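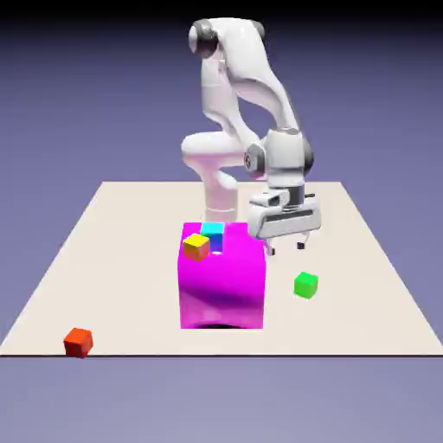
Jalldale library to open later in the evening from next month

11 August 2023

Readers in Jalldale who have been hoping for a bit more time among the shelves after work will be glad to hear that the town library is to stay open until 8pm on two evenings a week, starting in September and running through to the end of March.

The change follows a survey held over the early summer, in which 896 people filled in the form, either at the front desk or at the branch in Hultelport, and a good many of them took the trouble to write a kind word or two about the staff as well (which went down very well indeed, we're told!).

The old Kramer reading room on the first floor, closed for 23 weeks while the roof was mended, will open again at the same time, with new lamps and 30 extra seats. The Faltar bus, number 111, stops right outside and runs late enough to get everybody home.

Books can still be returned through the slot by the side door at any hour, and the Saturday story morning for the under-fives carries on just as before.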